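Questions people ask me about the Bronero chapel records

I've been transcribing the registers of the old Bronero chapel for long enough now that the same questions keep landing in my inbox. I've put the answers on one page so you don't have to wait for me to get round to replying (I'm slow, sorry!).

What have you got, exactly?

Two registers. The first is baptisms and the second is a muddle of marriages, burials and notes about who was behind with their pew rent. Between them they come to 441 pages, and my index has 1,951 names in it so far. Plenty of those are the same person spelt three different ways, so please try every spelling you can think of before you write to say your family is missing.

Who were the Bronero preachers?

Mostly farmers and weavers who preached as well. They weren't paid and they moved about a lot, which makes them a pain to trace. I have short notes on 15 of them. For a few I've got little more than a signature and the month they arrived — one turns up in October, signs four baptisms and is never mentioned again.

Was Bronero part of the Indard congregation?

It was to begin with. They fell out over who was allowed to take communion, and Bronero went its own way. Serpil Keskin has gone through the Indard letters far more carefully than I have, and she thinks there was a quarrel about a hymn book in it too. I'm not convinced, but I haven't read all the letters. 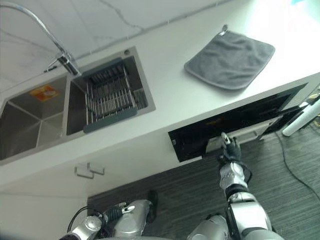

Can I come and see the registers?

Yes, if you ask first. They're kept at the Fundon reading room, and Ketsara Yensuk looks after the bookings. Mornings are best, as the light goes on the reading side after two o'clock. Pencils only, and leave your bag by the door.

Can you read an entry for me?

Send me a clear photo of the whole page, please, and not just the one line. I need the other words to compare the letters with. The second clerk made his "s" and "f" nearly the same and I still get caught out by him.

Why isn't the Mahawong burial list online?

I haven't finished checking it. Several pages are in the wrong order, and I'd like to sort that out before anyone copies dates into their family tree.

I've found a mistake. Do you want to know?

Please, yes! Tell me the register, the page number and what you think it should say.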